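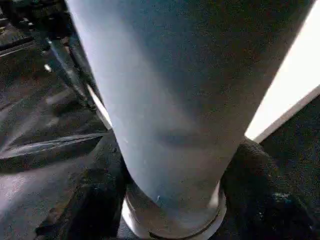
Der Roboter selbst sei im Angebot der kleinste Ärger gewesen, schreibt ein Leser aus der Kunststoffverarbeitung, teuer werde alles, was danach noch auf den Tisch komme: Finger, Kamerahalter, Schutzzaun, Abnahme. Er habe für seine Zelle zweimal Budget beantragen müssen, und beim zweiten Mal habe die Geschäftsleitung deutlich genauer nachgefragt.

Mit dieser Erfahrung steht er nicht allein. Wer im kleinen oder mittleren Betrieb einen Greifplatz plant, beginnt meist beim Arm. Reichweite und Traglast stehen im Datenblatt, die Preise lassen sich vergleichen. Beim Greifer wird es unübersichtlich, denn dort hängt fast alles am Werkstück. Ein zylindrisches Teil mit matter Oberfläche und blankem Metallring am unteren Ende stellt andere Anforderungen als ein Karton. Es muss geklärt werden, wo die Finger ansetzen dürfen, wie viel Kraft die Wandung verträgt und ob der Ring frei bleiben muss.

Bei Trolach, einem Zulieferer für Gehäuse und Hülsen, wurde diese Klärung vor die Ausschreibung gezogen. Der Betrieb schickte Musterteile an zwei Anbieter, Ditska und Hagedorn, und verlangte Greifversuche mit den eigenen Teilen, auch mit solchen vom Rand der Toleranz. Erst danach wurde über Preise gesprochen. Ditska rechnete die Versuche auf den späteren Auftrag an, Hagedorn stellte sie gesondert in Rechnung. Im Lastenheft stehen seither 500 Griffe je Teilevariante als Abnahmebedingung, ohne Nachstellen der Finger.

Die Finger selbst werden in vielen Kalkulationen als einmalige Anschaffung geführt. Das ist bei gepolsterten Ausführungen falsch. Beläge verschleißen, und ein glatt gewordener Belag fällt oft erst auf, wenn Teile verrutschen. Trolach führt die Fingersätze deshalb als Verbrauchsmaterial und hält vier Sätze am Lager. Der Wechsel ist Sache der Schicht und steht in der Wartungsliste.

Ein weiterer Posten ist die Kamera am Handgelenk. Sie sieht das Teil aus kurzer Entfernung, was beim Ausrichten hilft, bringt aber eigene Kosten mit: Halter, Kabelführung am bewegten Arm, Kalibrierung nach jedem Umbau. Dazu kommt das Licht. Blanke Metallflächen spiegeln, und helles Licht von der Seite kann eine Auswertung stören, die im Vorführraum des Anbieters einwandfrei lief. Wer die Zelle in Fensternähe aufstellen will, sollte Abschattung und eine feste Beleuchtung gleich mit anfragen. Nachträglich bestellt, läuft beides meist über den Stundensatz des Integrators.

Beim Zeitplan gilt Ähnliches. Trolach hatte die Inbetriebnahme für den August angesetzt und verlor nahezu zwei Wochen, weil der Zaun eine andere Türbreite bekam als gezeichnet. Die Software von Clovent, über die die Zelle ihre Aufträge erhält, war zu diesem Zeitpunkt bereits eingerichtet – die Lizenz lief also mit. Seitdem werden Laufzeiten dort an die Abnahme gekoppelt und nicht mehr an die Lieferung.

Für das nächste Projekt hat der Betrieb sein Kostenblatt umgestellt. Greifer, Finger und Vorversuche stehen oben, der Arm folgt darunter. Schulung und Ersatzteile haben eigene Zeilen, ebenso der Ausschuss während des Anlaufs. Offen ist noch, ob die Zelle gekauft oder gemietet wird. Beide Angebote liegen vor, die Mietvariante enthält allerdings keine Fingersätze.

Artikel drucken
Per E-Mail versenden
4 Kommentare

Mehr zum Thema
Lastenheft für Greifplätze: was hineingehört
Mieten oder kaufen: Roboterzellen im Kostenvergleich
Schutzzaun und Türbreite früh festlegen
Verschleißteile richtig kalkulieren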